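「グリッパーは、待ってくれるソフトが好きなんです」

リーン・スレイマンさんは席に着くなり、まだこちらが質問を読み上げてもいないのに、ノートPCの画面をくるりとこちらに向けた。映っているのは波打つ折れ線が四本と、その下に流れる細かいログ。開発中のツール「Zoltonis」の再生画面だという。手持ちグリッパーで人が集めた動作データを読み込み、軌道を整え、学習用に切り出し、できあがった方策を実機で動かすところまでを一本の流れで扱うソフトウェアだ。

作っているのはLostleyの制御ソフトチーム。といっても専任は2人で、スレイマンさんが知覚と軌道推定を、同僚のハディ・スフェイルさんが実行系とツールまわりを受け持つ。ロボットのソフトの話を聞きに行くと、たいていモデルの話から始まる。ところがこの日は、最初の一時間がほとんど時刻同期の話で終わった。そしてこれが、めっぽう面白かった。

「カメラの画像が来る時刻と、指の開き幅が来る時刻と、慣性センサーの時刻。三つとも別の時計で動いています。人間は多少ずれていても気にしませんよね。でも学習させると、ずれまで律儀に覚えるんです。カップに触れる前に指を閉じはじめるロボットができあがる。最初に見たときは、なんてせっかちな子だろうと思いました」

原因を突き止めるまで、チームはずっと方策のほうを疑っていたそうだ。ネットワークの層を増やし、減らし、損失関数を差し替え、それでも直らない。ある土曜日、スフェイルさんが気晴らしに生データをコマ送りで眺めていて、指が閉じる映像より先に開き幅の数値が下がりはじめていることに気がついた。

「叫びましたよ」とスフェイルさん。「家で一人だったので、猫が逃げました。カメラ側の遅延を、誰かがずっと前に定数で書き込んでいたんです。変数名がtmp_offset。書いたのは僕でした」

定数はいま、収録のたびに推定されるようになっている。やり方は拍子抜けするほど素朴で、収録の頭にグリッパーを何度か開閉してもらい、映像から求めた指の動きと、エンコーダーの値の動きとを重ねて、いちばんよく合うずれを探す。相互相関を取るだけだ。それでも、この処理を入れた翌週には「せっかちな子」がいなくなった。スレイマンさんはそのときの比較グラフをいまも壁に貼っている。

次に見せてもらったのは、軌道推定の画面だった。手持ちのグリッパーには、ロボットアームのように関節角を教えてくれる仕組みがない。手先がどこにあってどちらを向いているかは、カメラの映像と慣性センサーから割り出すしかない。机の木目、床との境目、奥に立っているものの輪郭。そういうものを手がかりに、ソフトは一コマずつ自分の位置を決めていく。

「木目はいいですよ、ほんとに!」スレイマンさんの声が一段高くなる。「真っ白な天板だと特徴点がぜんぜん取れなくて、推定がふわふわ漂っていくんです。木目があると、ぴたっと止まる。ただ、平行な筋が続く面には別の怖さがあります。似た筋が並んでいるので、隣の筋を同じ筋だと思い込むことがある。推定が横に一本ぶん、すとんと滑るんです」

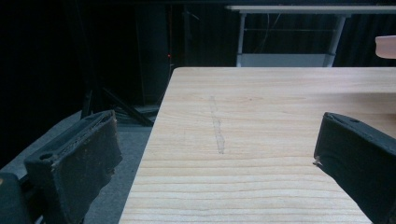
手持ちグリッパーのカメラから見た木の天板。開いた二本の指のあいだに木目が横に走る。

この「一本ぶん滑る」問題への答えが、いまのZoltonisでスレイマンさんがいちばん気に入っている部分だという。推定をひとつに決め打ちせず、ありえそうな候補をしばらく並走させておく。天板の角や縁のような、ほかと見間違えにくいものが視野に入ったところで、つじつまの合わない候補を捨てる。内部では「保留」と呼ばれている仕組みだ。

「人間だってやっていますよね。暗い部屋で手探りしていて、たぶん机のこのへんだな、と思いながら、角に触るまでは決めない。ソフトにもその余裕をあげたかったんです」

冒頭の「待ってくれるソフト」とは、このことだった。

候補を並走させれば、当然ながら計算は重くなる。最初の版では、収録ひとつの処理に昼休みが丸ごと消えた。そこを削ったのがスフェイルさんで、候補どうしが共有できる計算をまとめ、画像の特徴抽出は一度しか走らせないように組み替えた。いまチームが回帰テストに使っている収録は1,166本。変更を加えるたびに、この全部が夜のうちに流れる。

「朝、コーヒーより先に結果を見ます」とスフェイルさんは言う。「244本は『いやな子リスト』に入れてあって、過去に一度でも推定を壊したやつです。暗いとか、指が視野の大半を占めているとか、動きが速すぎるとか。あのリストが全部緑になった朝は、もう一日中機嫌がいいですね。まあ、めったにないんですけど」

指が視野をふさぐ、というのは手持ちグリッパーにつきものの悩みらしい。カメラは手先のすぐそばに付いているから、指はいつでも大きく映り込む。しかも指はカメラと一緒に動く。そのまま特徴点を取ると、ソフトは「世界は止まっている、だから自分も止まっている」という結論に飛びついてしまう。

対策は指の領域を隠すマスクだが、ここにも二人の意見が割れた時期がある。スフェイルさんは、開き幅から指の位置を幾何的に計算して塗りつぶせば十分だと考えた。スレイマンさんは、それでは指先の表面がすり減ったり、ささくれたりしたときに輪郭が合わなくなると主張した。画像から指の領域を学習で切り出すべきだ、と。

「一か月くらい平行線でした」とスレイマンさんが笑う。「で、両方やったら両方いらなくなった部分があって」

現在の実装は、幾何計算で大まかな範囲を出し、縁の細い帯だけを学習モデルが仕上げる。モデルに渡す画素がぐっと減ったおかげで処理も軽くなった。二人とも自分の案が勝ったと思っているようで、そこは聞き比べていて楽しかった。

計画と制御の側では、実行系に「Chung」という名前が付いている。由来を尋ねると、スフェイルさんは「語感です」としか教えてくれなかった。方策が出してくるのは、少し先までの手先の動きをまとめたひとかたまりの指令で、Chungはそれを受け取り、アームの関節が無理なく追える形に直して送り出す。一度に出てくる指令は24ステップ分。これを最後まで使い切るか、途中で新しい指令に乗り換えるかで、動きの性格ががらりと変わるのだそうだ。

「使い切ると滑らかだけど、鈍い。しょっちゅう乗り換えると敏感だけど、つなぎ目でがくがくする。で、僕らは重なった区間を混ぜています。ただし指の開閉だけは混ぜません。ここ、大事です! 『開く』と『閉じる』を平均すると『半分つまむ』になっちゃうので」

半分つまむロボットの再生データを見せてもらった。画面の中で指の線が中途半端な高さをうろうろし、いつまでも決心がつかない。スレイマンさんと二人で「がんばれ」と声をかけながら見たけれど、結局つかめないまま再生は終わった。

ソフトの出来を左右するのは、意外に地味な道具だとも二人は口をそろえる。たとえば再生画面の左下にある小さなボタン。押すと、いま見ている瞬間の画像、推定位置、指令、内部の候補一覧がひとつのリンクになり、相手に送れば同じ瞬間がそのまま開く。五月に入れた機能で、実装は半日で済んだという。

「それまでは『二本目の動画の、真ん中よりちょっと後で、なんか変になるところ』って説明していたんですよ」とスレイマンさん。「今はリンクひとつです。けんかが減りました。減ったというか、けんかの中身がよくなりました」

このボタンの評判は隣の拠点にも届き、Derkcombeのチームからは、リンクにメモを付けられるようにしてほしいという要望が来ている。スフェイルさんはもう書きはじめているそうで、取材中にも二度ほど、机の下でこっそりコミットしていた(本人は否定したが、通知音が鳴った)。

いま手をつけているのは、収録中にその場で品質を返す仕組みだ。推定が怪しくなったことを夜のテストで知るのでは遅い。グリッパーを握っている人に、いまの動きは速すぎた、もう一度角を見せてほしい、と音で伝えたいのだという。問題は音の種類で、スレイマンさんが作った警告音はスフェイルさんに言わせると「電子レンジ」、スフェイルさんが作ったほうはスレイマンさんに言わせると「歯医者」らしい。

「聴き比べます?」

そう言って二人が同時にノートPCを開いた。順番に鳴らしてもらい、私は電子レンジに一票を入れた。スフェイルさんは不服そうに音量を下げ、もう少し低い音で作り直すと言って、さっそくエディタを立ち上げた。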